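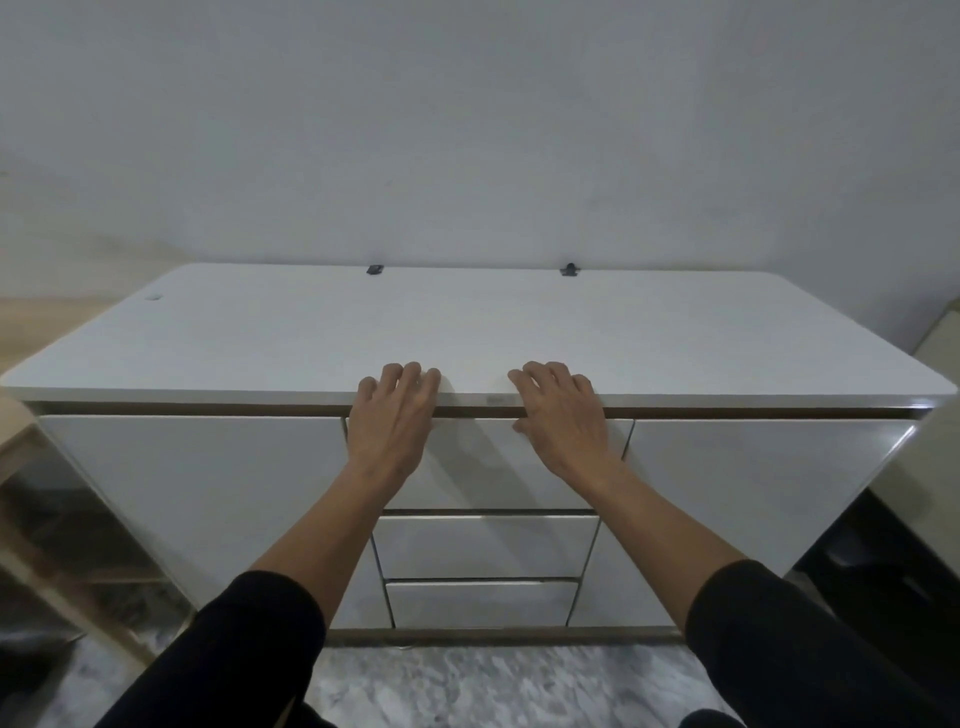
So the new patch for Jarnia went live in March and I think it ate my storage, or possibly improved it, and I can't tell which. Before the patch my player house had a stash that held 200 stacks and opened in one go. Now it opens as four separate tabs and anything I put in the first tab wanders off to a different tab when I log out. I have spent more of this week sorting pretend iron than I have spent on my own house, where the white sideboard with the wide empty-looking top and the upper center drawer has been waiting for the same treatment since I moved in. A real drawer has the decency to keep its contents where you left them. The one in Jarnia does not.

What I've tried so far:

Turned auto-sort off in the house menu. It says off. It stays off. Things move anyway.

Logged out in the house, outside the house, and at the inn in Narine, in case it was a zone thing. Same result, and the inn charged me.

Locked individual stacks with the padlock icon. The locked stacks stay in the tab, which I was thrilled about until I noticed the lock also stops crafting from using them. I had 1154 iron ore and the forge told me I had none.

Read the patch notes. The only line that looks related is "Stash contents are now organized more intuitively," and I would like to meet the person whose intuition put fishing bait in with the helmets.

I'm on the Lagos server if it matters, playing on PC with no mods. Character is a smith, so you can see why the ore thing stings. Is this a bug, a setting I've missed, or the game's opinion of how I live?

Posted by tinpot_marshal

mossbucket

It's a setting, but they hid it and then named it after something else. There are 2 auto-sort switches since the patch. The one you found in the house menu only controls what happens when you press the sort button, so switching it off means that pressing "sort" does nothing. I admire the purity of that.

The one you want is on the character side:

Open the main menu, go to Gameplay, then Inventory, and scroll past all the loot filter stuff. Near the bottom is "Tidy on rest." It's on by default for everybody. Resting includes logging out, sleeping at an inn, and sitting on a bench long enough for your character to fold their arms. Switch that off and your tabs will stay as you left them.

A couple of things to know before you run off and do it.

It's saved per character, so if you have an alt who shares the house, the alt will happily tidy everything the next time they rest. I found this out from my alt. I now have the switch off on both and we are speaking again.
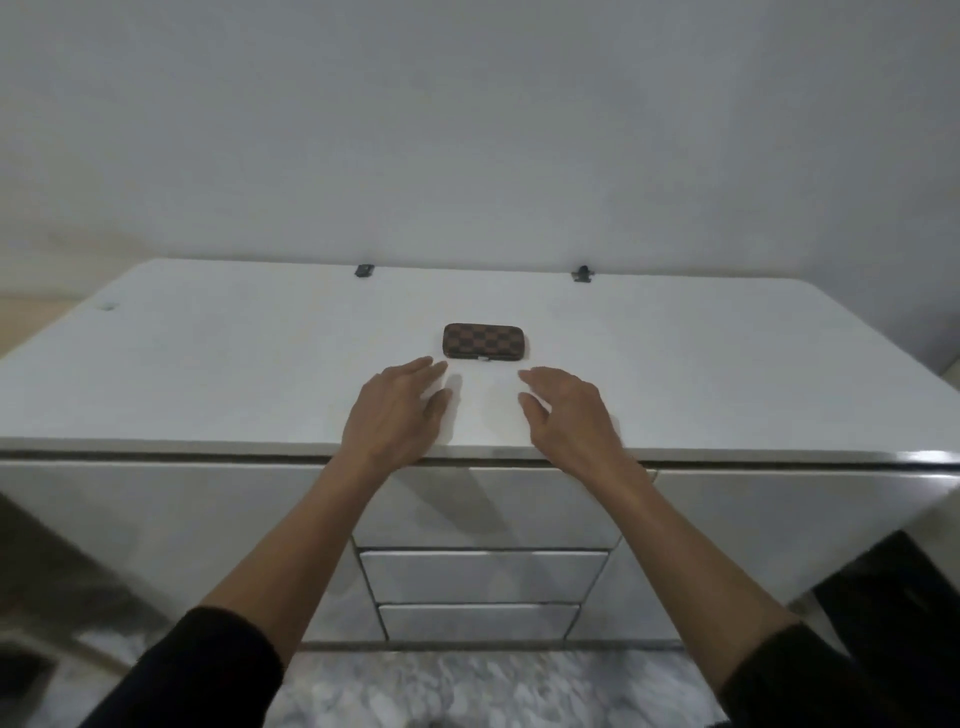 It also doesn't put anything back. Whatever the tidy did last time is what you're stuck with, so you'll have one more round of hauling things between tabs by hand. Hold shift and drag the first stack of a type and all the matching stacks come along with it. That shortcut works between tabs but not between a tab and your backpack, for reasons known only to the developers.

About the padlocks: unlock your ore. The forge reads the whole stash, all four tabs, so it doesn't matter which one the ore is in. Locked items get skipped by crafting, selling and trading. It was meant to stop people melting their good sword, and it does that very well. It also stops you making a nail.

If the forge still says zero after you unlock, leave the house and walk back in. The count only refreshes at the door.

One more for smiths. You can rename the tabs by right-clicking on the little number. Mine are called Metal, Not Metal, Fish, and Regret. The names have a short limit and it won't warn you when you go over, it just chops the end off, so check them afterward.

Busness

same thing happened to me. i just quit using the house and carry everything

gravelpetal

Mossbucket has it right, but I'd add a warning for anyone on the older interface. If you kept the classic menus when the game asked, "Tidy on rest" isn't under Inventory at all. It's under Accessibility, next to the text size. I went through every page of that menu twice and only spotted it when I was trying to make the letters bigger so I could be angry at them properly.

Also, it resets. Every time there's a hotfix, mine goes back to on. There have been a couple of small ones since the big patch, and each time I logged in to find my potions filed under furniture. I've gotten into the habit of checking the switch before I log out for the night, which takes about 4 seconds if you have the menu page pinned. The pin is the small star at the top right of the page. On the classic menus there's no star and you have to go the long way around.

As for whether it's a bug: I sent a ticket. The reply said the feature was working as designed and asked me to rate the conversation. So put it down as a feature.

I would disagree with one thing above. Don't unlock everything. Keep the padlock on quest items, at least until you've finished the Narine chain. The trader at the end of it has a "sell all materials" button right where the "leave" button is on every other trader in the game, and quest items count as materials. Ask me how my bell collection is doing.

tinpot_marshal

It was Tidy on rest. I'm on the classic menus, so it was in Accessibility, where I'd never have looked. The ore is unlocked and the forge admits it exists after one trip through the door. I've called my tabs Ore, Other Ore, Bait, and Helmets. Marking this as solved until the next hotfix.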